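Villia promises lower bills with shared laundry plan, but the math is thin

Tenants in the Sinaga apartment blocks will be asked in December to give up the washers in their kitchens and pay for a shared laundry instead, under a plan that the management company, Villia, says will cut water bills for everyone.

How much it will cut them is another matter. A leaflet pushed under doors on Friday says the average household could save "up to 34 percent" on water. It does not say compared with what, and it does not say which households were measured. Asked for the numbers behind the claim, Villia sent a second copy of the leaflet.

The plan covers 1,001 apartments. Each would get a card, loaded with credit, for use in one of two laundry rooms to be built at ground level by the contractor Bravix. Old washers would be taken away free of charge. Tenants who want to keep theirs could do so, but they would move to a separate water rate that has not been published.

That last point has drawn the most questions. Without knowing the separate rate, there is no way for a tenant to tell whether keeping a washer is a real choice or a costly one. Villia says the figure will be ready "in good time."
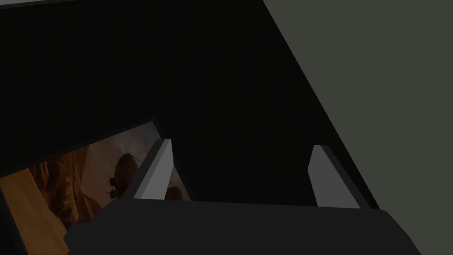
Amparo Cuesta said she had read the leaflet three times and still could not work out what a single wash would cost her. She said she runs a load most evenings after her kids are in bed, and that a room which closes at 9 p.m. would be no use to her at any price. She also wanted to know what happens to the credit left on a card when a tenant moves out.

The leaflet is silent on that. Villia's office said by phone that unused credit "would normally be returned," then declined to put it in writing.

There is also the matter of who gains. Bravix would build the rooms at its own expense and keep a share of the card income for an agreed number of years. Neither company would say how large the share is or how many years. A contractor that pays for the building work will want its money back, and the only people putting money in are the tenants.

Villia points to Gradico, a smaller group of blocks across the river, where a shared laundry opened under a similar deal. The leaflet calls it "a clear success." A tenant newsletter from Gradico paints a more mixed picture. Water use did fall in the first winter, it says, but the price of a wash was raised twice and lines on weekend mornings became long enough that some people went back to washing shirts in the bathtub. It is hard to know how much of the drop in water use came from better machines and how much came from people simply washing less.

None of this means the idea is a bad one. Large machines can use less water per load than small ones, and many of the washers in the Sinaga blocks are old - a few have leaked through to the floor below. But a good idea should survive a few plain questions, and so far these have been met with slogans.

Raili Partanen, speaking for Villia, said the company had set aside about 3,000 hours of free washing for the opening months so tenants could try the rooms before judging them. Split across every apartment, that comes to just under three hours each. She said worries over opening hours were "noted" and that the hours could be looked at again once the rooms were running. She would not say whether they could be made longer.

Tenants have until the end of the month to return the form at the back of the leaflet. It has a box for yes and a box for "yes, with comments." Anyone who wants to say no will have to write it in the margin. 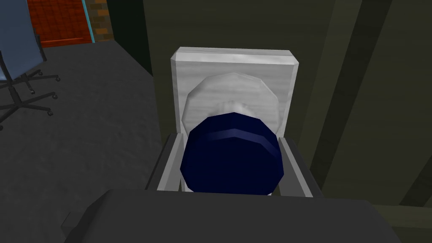 What tenants can ask for now

Under their lease, tenants may request the current water rate and their own meter readings in writing. Requests go to the Villia office, which is open until 4 p.m. The separate rate for people who keep their washers can be requested in the same letter, though the office says it has no date for an answer.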